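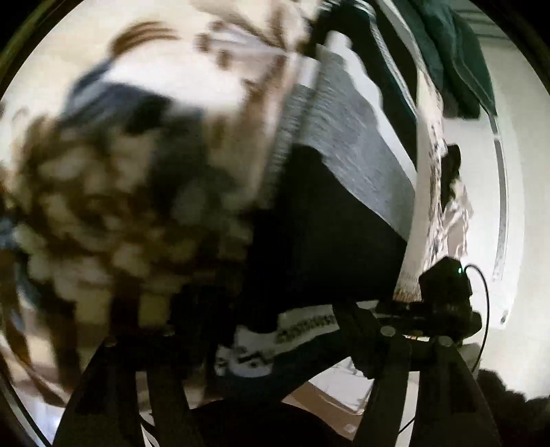 A reader wrote in to say the knits should always come out first, and that anyone who starts with the shirts will be at it until dinner.

Living > Clothes and Linen > Wardrobes

December
By Plundcombe Living staff

We put the reader's point to the woman behind Mundereo, a one-person business that sorts wardrobes in and near Plundcombe. She partly agreed.

"Knits take up the most room, so you feel like you're getting somewhere," she said. "But I start with whatever's on top. If it's a printed blouse, it's a printed blouse. I'm not digging."

Her jobs usually start at 11, after school drop-off and a load of her own washing. Everything goes in one heap, on the bed if there is one. She makes two passes. On the first she sorts by weight of cloth and ignores colour altogether. Thin cotton and anything floaty goes to one side, jumpers and cardigans to the other, and trousers stay where they are until the end.

On the second pass the owner has to be in the room. "I can't tell you whether you like a thing. People want me to, and I won't."

Black clothes slow her down. She said most people own more black than they think, and in a pile it all runs together. She carries it over to a window and shakes each piece out. She once handed a client what they both took for a skirt, and it was half a pair of wide pants with the other leg tucked inside.

She doesn't hang knitwear, grey or otherwise. It gets folded in thirds and laid on a shelf, with the heavy ones at the bottom. Prints she does hang, usually together. "A busy print next to another busy print looks awful for a day and then you stop seeing it. You can find them, though."

Asked about storage products, she was short. She had a client who had bought a full Helirum drawer set and was keeping wrapping paper in it. Her own jumpers live in a chest that came from her aunt, and one drawer sticks in humid weather.

The biggest job so far took most of a week, in a house near the old Semple dairy. The owner had written a list of everything beforehand, which ran to some 3,000 lines once the buttons and ribbon were included. "I didn't use the list. She was proud of it, so I read it at lunch."

She isn't taking new bookings until after the holidays. Her own wardrobe, she said, is due for a going-over and she has been putting it off since winter.

Recent in Clothes and Linen
Getting candle wax out of a tablecloth
Where to put the spare doonas
Moths: what we tried in the hall cupboard
Hemming curtains on the floor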